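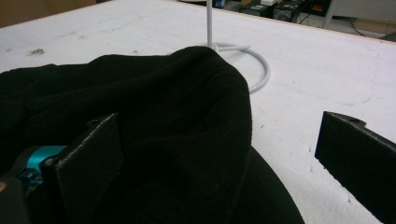 布物のデータ収集ルールを改訂した

2025年11月7日

6月から使っていた手持ちグリッパーの作業ルールを書き直した。社内の版は4つ目になる。前の版は硬い物(カップ、箱、工具)を前提にしていて、布を扱うようになってから現場の判断に任せる部分が増えすぎた。人によってやり方が違うと、後で集計するときに困る。変えた点を自分用の記録も兼ねて書いておく。

まず開始姿勢。以前は「対象物を作業範囲の中央に置く」とだけ書いてあった。布の場合、中央に置いても形は毎回変わる。畳んだ状態、広げた状態、丸めた状態の3種類に分け、どれで始めたかを記録票に必ず書くことにした。丸めた状態は形をそろえようとしない。前回と同じ形に整えるのに時間をかける人がいたが、やめてもらった。

次に指の接触。布に片方の指だけ先に当たるのは失敗に数えない。両指が閉じて、布が指の間に残らなかったときだけ「把持失敗」とする。旧版では片側接触をやり直し扱いにする人と、そのまま続ける人がいた。Prakauの記録273件を見直したところ、この違いだけで失敗率の比較ができなくなっていた。見直しは二人で分担し、判断が割れたものは除外した。

失敗した試行は消さない。これは前からの決まりだが、改訂版では最初のページに移した。つかみ損ねてもそのまま一度だけ続け、二度目も駄目なら終了の操作をして票に印をつける。録画を途中で止めて撮り直すのは禁止。

黒い布については別項を立てた。黒いフリースのような素材はしわや縁が画面で見えにくく、露出を自動にしておくと天板の白に引っ張られて布の内側がつぶれる。露出は固定、照明は640ルクスを基準にし、作業開始時に天板の上で測って記入する。測る位置は布を置く場所。壁際で測った値を書いている票がいくつかあった。

天板の汚れやペンの線は、消すかどうかで意見が分かれた。Meswood側は毎回拭いて消したいと言い、こちらは残してよいと考えていた。結局、一つの収録の途中では消さない、ということで落ち着いた。途中で背景が変わるほうが扱いにくい。消すなら収録と収録の間に消し、票に書く。

ケーブルの項目は短い。作業者の足が通る床には這わせない。天板の上に出るものは、布を引いたときに一緒に動かない位置に置く。動いてしまったら、その試行は票に「干渉あり」と書いて残す。

点検の間隔も決めた。指のパッドは2000回の開閉で交換する。Tiedemannの現場では見た目で判断していたらしいが、縁の摩耗は硬い物では気づきにくく、薄い布をつまむときに急に効いてくる。回数はソフト側で数えているので、手で記録する必要はない。グリッパーを別の台に移したときは、回数も一緒に引き継ぐ。ここは以前に一度抜けて、どのパッドが何回使われたのかわからなくなった。

言葉の統一もした。「つかむ」「つまむ」「はさむ」が票の中で混ざっていたので、布の面を両指で拾い上げる動作は「つまむ」、厚みのある塊を持つ動作は「つかむ」にした。「はさむ」は使わない。押しただけのものは「接触」と書く。

まだ決まっていないのは、布を床に落としたときの扱い。今は試行を終了にしているが、Clultoveroの作業手順では拾って続行することになっていて、混ぜて使うときに条件がそろわない。来週の打ち合わせで出す。もう一つ、静電気で天板に張りつく布の項目も空欄のまま残っている。乾燥する時期に入るので、こちらを先に埋めたほうがよさそうだ。

改訂版は月曜から使う。旧版の票は残り枚数があっても使わないこと。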